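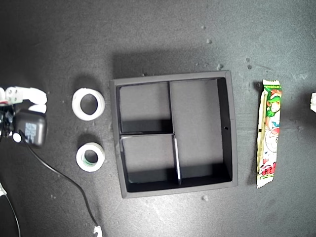

Why does the investor portal show our funding round as incomplete when every signatory has signed?
The portal counts a signature only when it is matched to a name on the capitalization table, and one holding in your table is registered under a former company name.

Sanau Investor Services
Support record, ticket 113
26th September
Prepared by Subbarao Alva, Client Operations

Account: Flodora
Product: Nedura closing workspace
Priority: High
Status: Resolved, monitoring

Reported issue

The client advised that the closing workspace for its growth round remained at "Awaiting signatures" after the final subscription agreement had been returned. The release of funds to the client's chequing account was blocked as a result. The client's finance team had signed out, cleared the browser cache and repeated the process on a second computer, without change. An exported closing report listed 25 subscribers, of which one carried no execution date.

Initial assessment

Client Operations confirmed that all subscription agreements were present in the document store and that each bore a valid electronic signature. No service interruption was recorded for the period. The client's permissions were reviewed and found to be correct. The fault was therefore limited to the reconciliation step between the document store and the capitalization table.
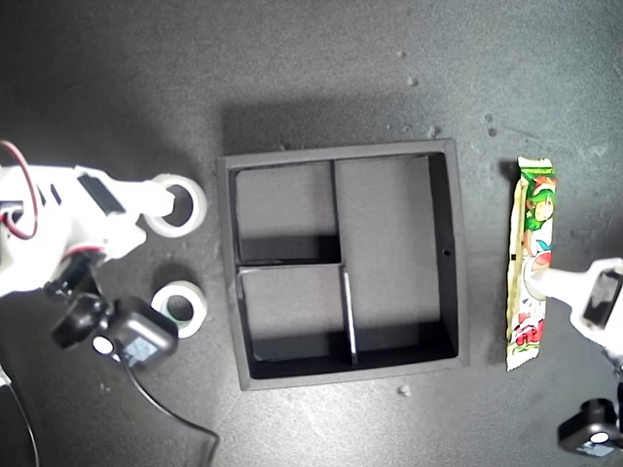
Divided tray with three empty compartments, work surface.

Investigation

The reconciliation log contained six entries marked "Holder not matched", all relating to the same subscriber. The subscriber had taken part in an earlier round as Tran Holdings and has since amended its articles to operate as Tran. The new agreement was signed under the current name. The capitalization table, which was imported from a spreadsheet when the account was opened, retained the earlier name together with the earlier corporation number format.

A second discrepancy was identified during the same review. The table recorded 500 preferred shares for the subscriber under a class label that the client had retired. This did not cause the signature fault, but it would have produced an error at the time the share certificates were issued.

Action taken

1. The closing was placed on hold at the client's written request.
2. The client supplied a certified copy of the articles of amendment.
3. The holder record was updated to the current legal name, with the former name kept in the history field.
4. The retired class label was replaced with the label used in the client's current articles.
5. Reconciliation was run again. All subscribers were matched and the workspace moved to "Ready to close".
6. The hold was lifted following approval by the client's counsel.

Outstanding items

The automated reminder issued to the subscriber while the fault was present cannot be recalled. The client has undertaken to notify the subscriber that no further signature is required. A request has been filed with the Nedura product group to display unmatched holders on the closing page, as they are presently visible only in the log.

Clients preparing for a round are asked to compare the legal names in their capitalization table against current corporate filings before agreements are sent. Where a name has changed, supporting documents should be attached to the request at the time it is opened. Requests received without them will be placed in the pending queue.

This ticket will remain open for monitoring until the client confirms receipt of funds. Replies should quote the ticket number in the subject line.

This site uses cookies to remember your language and sign-in preferences. Manage preferences

© Sanau Investor Services | Contact Client Operations | Back to top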